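Home | Guides | Workshop | Contact

Kastley Slotted Bench: Set-up Guide
Section 3. Preparing the bench top

Read this section before you put any work on the bench. Allow the bench to stand in the room overnight before you level it.

1. Wipe the aluminum profiles with a dry cloth, following the direction of the grooves.

2. Clear chips and dust from the grooves with a narrow brush. Do not use compressed air near the rail.

3. Check the small bolts along the edge rail. Tighten any that turn by hand, working from the middle outward.

4. Lay the mat flat beside the slotted surface. It must not overlap the grooves.

Note: The mat comes in several patterns. All are the same thickness and take the same care.

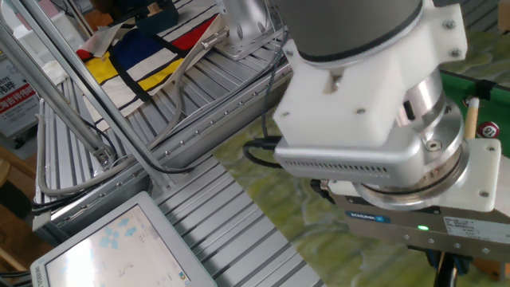 Fig. 2. Slotted surface with edge rail and marbled green and yellow mat.

5. Place a straightedge across the profiles and look for gaps. If one profile stands high, loosen its end bolts, press it down and tighten again.

6. Slide a T-nut along each groove from end to end. Brush out the groove again if the nut catches.

CAUTION: Profile ends may be sharp. Wear gloves when you handle loose profiles.

CAUTION: Do not drag clamps or vises over the mat. Lift them clear.

Spare T-nuts are sold in bags of 300. Quote part number 363 when you order.

Section checked by Gisela Grube, 12/27/20

2 comments | 3 shares

Previous section | Next section | Back to top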